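Print this page | E-mail this article

4. The Simulated Dice Task

4.1 Why the students began in simulation

When the Friesen robotics club took up manipulation in September, we had one arm, a good many eager hands, and a waiting list that made nobody happy. A student who wanted to try a new idea might wait a week for a turn and then spend most of that turn finding a typing mistake. Our second author, Ans Dewulf, had used the Hekell simulator in her own coursework and offered to set up a practice version of the dice task in it, so that everyone could work at the same time on whatever laptop they happened to own. We are very grateful that she did - a large part of what follows grew out of that one offer.

The task itself is easy to explain to a newcomer, and we think that matters in a student club. The arm is given a color, it has to find the die of that color, close its fingers on it, and lift it clear of the table. Students wrote their own controllers in pairs, and each pair was free to choose how the approach was planned, how fast the fingers closed, and what the arm should do after a miss. The starting layout was changed between attempts so that a controller could not simply memorize one path. Figure 1 shows one of these layouts from the overhead view that the students used when they talked through their plans.

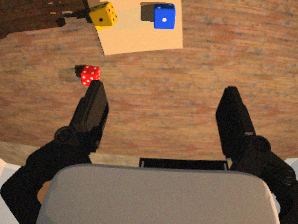 Figure 1. A layout from the simulated dice task, with the gripper open.

Reaching for a die and reaching for the right die are separate skills, and our students learned this in the friendliest possible way, by arguing over it. In the early weeks most pairs planned a straight approach to the center of the target and gave very little thought to what stood along the way. A layout like the one in Figure 1 makes trouble for that habit when the blue die is called for, as the tip of the left finger already overlaps the red one in the view, and a careless sweep toward the far side could carry it along. Hafiz Harahap and his partner dealt with this by raising the hand before any sideways travel, and several other pairs borrowed the idea (with his blessing, we should add). Shadows gave us a second long discussion. The pairs who found their target by color alone had to decide how dark a patch could be before they stopped trusting it.

4.2 Attempts and results

Over the term the club logged 800 simulated attempts, of which 525 ended with the correct die lifted clear. We counted a lift only if the die stayed in the fingers for 10 seconds, a rule the students voted for themselves and then complained about rather loudly.

Print this page | E-mail this article

Reader comments

Solange Vachon: I coach a younger group and would love to try the color version with them. Did the pairs share code from the beginning, or only after they had something working?

Brittany MacLeod: Solange, only after. We asked each pair to get one lift of their own first - any die, any color - and then opened the shared folder.

Aaliyah Fortin: I'm curious about the 10 second rule. Ours is much shorter and I suspect we are flattering ourselves.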